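Cours 4 - Fixer un prix quand on débute
12 August 2022 · 32 partages · 4 commentaires

Bon, on reprend là où on s'était arrêtés : le coût de revient. Je sais, c'est la partie que tout le monde saute, moi la première quand j'ai monté Brirneo. Je vendais mes bougies en additionnant la cire et la mèche, et j'oubliais mon loyer - une belle bêtise !

Retenez deux familles de coûts. Les fixes tombent même si vous ne vendez rien (local, assurance, table de travail). Les variables suivent les quantités.

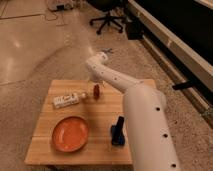

Fig. 1 - Plateau de table carré, en bois.

Prenons Winitz, notre atelier fil rouge : 1 000 euros de charges fixes par mois, 30 commandes. Chaque commande porte donc un peu plus de 33 euros de fixes avant même qu'on parle de matière. Ça calme, non ? 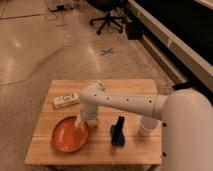 La marge, maintenant

Attention au piège classique : marge et taux de marque, ça ne se calcule pas sur la même base. La première se rapporte au coût, le second au prix de vente hors taxes. Refaites l'exercice Harms chez vous avec les deux, on corrige en septembre.

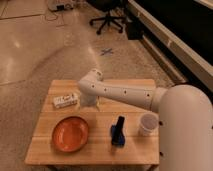 Une lectrice demande s'il faut compter ses propres heures quand on ne se verse pas encore de salaire. Oui, mille fois oui ! Mettez un taux horaire, même modeste, sinon votre prix ne tiendra jamais le jour où vous embauchez.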